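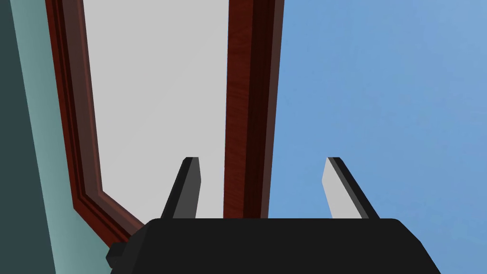
Garden > Composting > Checklists

Filed under: Compost Heaps, Tools & Safety

Spring Safety Check for Hot Compost Bays

We run a row of open-fronted bays at the Burnley plot, and every March, before the first big build of the year, I go down the line with this list on a clipboard and a mug of something in the other hand. It takes me most of a morning, but I do like to stop and poke at things. Print it, scribble on it, cross out whatever doesn't apply to your own setup. My comments are under each item, and they do ramble a bit!

THE BAYS

[ ] Posts firm when pushed from the side
Comment: Lean your full weight on them. The end post on our Khan bay (named for the lane behind it) had a good inch of wobble this year, and I packed the hole again with gravel before we loaded anything against it.

[ ] Slats sound, no nails or screws standing proud
Comment: Run a gloved hand along the inside, never a bare one. I found two screws backing out on the left wall and drove them home.

[ ] Front boards slide out freely
Comment: They swell over the winter and you end up yanking at them with a hundredweight of wet leaves behind. Shave the edges if they stick. Ours are fine apart from the bottom one, which is a brute and always has been.

[ ] Ground in front level and not slick
Comment: Fresh wood chips down, 11 barrow loads. My back would like it noted.

THE HEAP

[ ] Long thermometer reads true
Comment: I check mine in ice water first. The Prorik one with the long stem is still good after all these years. The short one read 41 degrees in the ice, so that's gone in the bin.

[ ] Height no more than chest high
Comment: A tall heap looks wonderful, I know, and it also slumps onto your boots when you dig at the bottom of it. Always take from the top and work down.

[ ] No dry, matted pockets in the middle
Comment: Dry leaves packed next to a hot core can smolder. If the core goes above 160 Fahrenheit, open the heap up and water as you turn.

[ ] Hose reaches the farthest bay
Comment: Our hose is 80 feet long and gets there with a little to spare, provided you don't loop it around the rain barrel the way I did the first time.

[ ] Signs of rats or wasps
Comment: Look for burrows at the back corners. Nothing this spring, though I did disturb a very cross toad, and he has been moved to the leaf pile.

TOOLS AND PEOPLE

[ ] Fork handles free of cracks and splinters
Comment: One handle sanded and oiled, one replaced. Forks get stored tines down, please, or hung up on the rail.

[ ] Shredder unplugged before the hopper is cleared
Comment: Every single time, even for one twig. The Nultar has a safety switch on the lid and I tested it, but I still pull the plug. Goggles and ear protection are hanging on the hook beside it.

[ ] Dust masks in the box
Comment: Wear one when you turn old, dry material, particularly if you have asthma or a weak chest. Moldy hay is the worst for it. Dampen it first and stand upwind.

[ ] Gloves without holes, tetanus shots up to date
Comment: I can only check the gloves! The rest is up to you and your doctor.

[ ] Soap and clean water by the gate
Comment: New bar put out. Wash before you eat your sandwich.

STILL TO DO

- Plane down that bottom front board
- Buy another short thermometer
- Go over the Khan post again in September, once the bay is empty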